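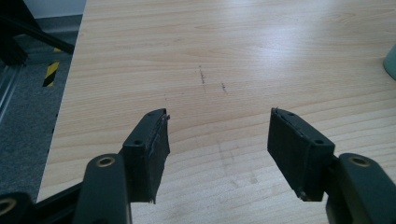
Speaker notes: When the river gauge goes quiet
Talk for the regional emergency managers' day, October
Florencia Carrasco, Altton County flood warning office

Running time 35 minutes, then questions. Leandro Ibarra runs the slides and takes the part on phone alerts.

Slide 1. Title

Say who I am and where I work. I have been on the flood desk in Altton since before we had text alerts. Before that I read gauges by hand for the water district.

Tell them what the talk covers: one night last spring, the gauge at Drorgate, and what we changed afterward. It does not cover dam safety. If someone wants to ask about the dam, send them to the state table in the hall.

Slide 2. Map of the basin

Point out the three places they need to remember. Navarrete is the small town at the top, where the two forks meet. Drorgate is the bridge in the middle. Altton is at the bottom, with the hospital and most of the people.

Water takes between five and six hours to get from Navarrete to Altton when the river is high. It passes Drorgate a little past the halfway point. That makes Drorgate the gauge we watch most closely.

Mention the snow. The upper valley still had a deep pack that week, and it rained on top of it for two days. People from warmer counties may not have seen rain on snow. Give them a minute on this if the room looks unsure. Rain alone would have given us a high river. Rain plus melt gave us the second highest level in our records.

Slide 3. The alert stages

We use three stages: watch, alert, and emergency. The county sheriff and the emergency manager declare them together. Watch means staff are on call. Alert means the operations room is open and road crews are in place. Emergency means we are moving people.

Read the stages off the slide. Do not read the legal text underneath it.

Slide 4. Timeline, first half

4:10 p.m. Navarrete gauge passes the watch level.
5:30 p.m. Watch declared.
7:45 p.m. Navarrete passes the alert level. Road crew closes the low crossing south of town.
8:20 p.m. Alert declared for the whole basin.
9:05 p.m. Last good reading from Drorgate.

Stop here. Ask the room how many of them would notice a gauge that stopped reporting, and how soon. Wait for hands.

Slide 5. What the screen showed

This is the main point of the talk, so take it slowly.

When the Drorgate gauge stopped sending, the display kept the last number on the screen. The number stayed green. The time next to it was in small gray type and we did not look at it. For 50 minutes we had a flat line at Drorgate and we read it as a river that was holding steady.

I was the duty officer. I looked at that screen more than once and told the operations room that Drorgate was holding. It was wrong, and I want to say so plainly before anyone asks.

Slide 6. How we found out

A plow driver called in. He had parked on the east side of the Drorgate bridge and saw water on the approach road. He gave the mile marker and said it was over the white line. The dispatcher wrote it down, walked it across the room and put it in front of me.

The water he described did not fit the level on my screen. I checked the time stamp then.

9:55 p.m. Call from the bridge.
10:02 p.m. Drorgate bridge closed.
10:15 p.m. Emergency declared for the lower river.

Slide 7. Timeline, second half

Evacuation notices went to 3572 addresses in the lower town. Door knocking started on the streets closest to the river. The school gym opened at 11 p.m.

The river reached its top level in Altton at 2:40 a.m. It came over the bank in two places. We had water in the basements along the river street, the parking lot behind the library, and the pump house. Two county roads lost their shoulders, and one culvert north of Drorgate washed out and took the road with it. There were no deaths and no serious injuries.

If asked about cost, say the final figure is still with the county auditor. Do not guess.

Slide 8. Why the gauge failed

The sensor itself was fine. The cable from the sensor to the radio box ran down the upstream side of the bridge pier in a plain pipe. A log hit the pipe and pulled the cable out of the box. The battery was good and the radio was good. It had nothing to send.

The unit was a Skenska model. Someone will ask whether we blame the maker. No. The installation guide said to run the cable on the downstream side. We ran it upstream when the gauge went in, to save a day with the lift truck.

Slide 9. Leandro: phone alerts

Hand over here. Leandro's notes, so I can follow along:

The alert system had 3395 phone numbers on file for the lower town. A phone number is not a household. Some homes had four numbers on the list and some streets had hardly any. The first message was too long. Most phones cut it after the second line, and the instruction to leave was in the third.

The new message starts with the action and the street names. "Leave now" comes first, then where, then where to go. The cause comes last, if it fits. Leandro will show the old and new versions side by side. Give people time to read both.

We also send it in Spanish at the same moment. That night the Spanish version went out 20 minutes late. It had to be translated on the spot by whoever was on shift. All our messages are now translated ahead of time with blanks for the street names.

Leandro has six minutes. Give him a nod at five.

Slide 10. What we changed on the screen

Back to me.

Any gauge that has not reported for 10 minutes goes gray and the number disappears. There is a dash in its place. After 20 minutes it sounds a tone that has to be cleared by hand, and the duty officer has to type in a reason.

The first month we had a lot of tones. Most of them were from one weak radio link above Navarrete. We moved the antenna and they dropped off.

Slide 11. What we changed on the river

The Drorgate cable now runs down the downstream side in steel conduit.
There is a painted staff on the west abutment, marked in feet and tenths, with a light over it.
A second, simpler sensor hangs under the bridge deck. It is less exact but it does not share any cable with the first one.
Navarrete gets the same treatment next year if the budget holds.

The staff cost us less than anything else on the list. A deputy can read it from a car window and radio the number in. We have a card in every patrol car that shows how.

Slide 12. What we changed in the room

Two people now look at the gauges during an alert. One reads the number and the time out loud every half hour, and the other writes both down. A reading without a time does not go on the board.

Road crews and plow drivers have a direct line to the flood desk. They used to go through general dispatch, and on a busy night that can be a long wait. The driver who called in that night had been on hold.

We have run this twice as a drill and once for real, in a small flood in early summer. In the second drill I unplugged Drorgate without telling the room. They caught it in 12 minutes.

Slide 13. What we have not fixed

Be direct here. The mobile home park below the highway still has only one road out, and that road goes under water before the park does. We now evacuate it at alert instead of waiting for emergency. That means asking people to leave on nights when the water may not come. Some have told us they will stop leaving if it happens too often, and I do not have a good answer for them yet. If anyone in the room has dealt with the same thing, I would like to hear about it over lunch.

We also have 1000 feet of levee behind the feed store that has not been surveyed since it was repaired. The survey is on the list for the fall.

Slide 14. Contacts

Leave this up during questions. The message templates and the patrol car card are free to copy. Printed sets are on the table by the door.

Likely questions

Do you use cameras? One, at the Altton bridge. It is useful in daylight.

Who pays for the gauges? The county owns Drorgate and Navarrete. The two on the forks belong to the state.

Did anyone refuse to leave? Yes, a few households. Deputies took names and the number of people in each home, and went back at midnight.

Will you share the duty log? Yes, with names taken out. Write to the office.

If time runs short, skip slide 8 and cut slide 11 to the staff.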